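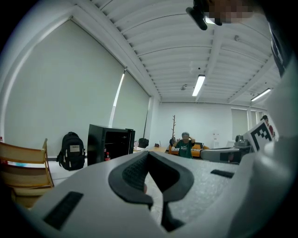
Kaner Pellet Smokers

Nov 29, 2025 | By Nives Amato

14 shares | 2 comments

If you've ever tried to keep a fire steady for nine hours with a pile of splits and a lawn chair, you already know why people fall so hard for pellet smokers! Kaner has been building them for years, and the Plernent is the one we get asked for by name.

The Plernent runs on hardwood pellets, fed from a side hopper by a slow-turning auger. You set the temperature on the dial, close the lid, and let it work. Pork shoulder, brisket, a whole turkey (we did two of them on one load of pellets last September and had leftovers for days), it handles them all without much babysitting. The lid has a thick gasket that keeps smoke where it should be, and the grease tray slides out from the front, so no crawling around on the patio to empty it.

Search products Go

What we like best is how it does at the low end. Plenty of smokers get jumpy when you ask for gentle heat, and the Plernent just hums along. Smoked cheese, smoked salt, even a tray of almonds if you have room on the top rack. Turn it all the way up and it will crisp chicken skin nicely too, though for a hard sear on steak you'll still want a hot grill next to it.

Details

Price: $1,998
Cooking racks: 2, both removable
Burn time on a full hopper: about 9 hours at low settings
Finish: black or dark green
Fuel: any food-grade hardwood pellet

The Flalska cover fits it snugly and is worth having if your smoker lives outside all winter. We also carry Russo pellets in apple, hickory and cherry. Apple is lovely with pork, and the hickory is strong, so try it mixed half and half the first time.

Local delivery is $100 and includes setup and a first burn-in, with the old smoker hauled away if you have one. Green models are on the floor now, and black ones can be ordered at the counter.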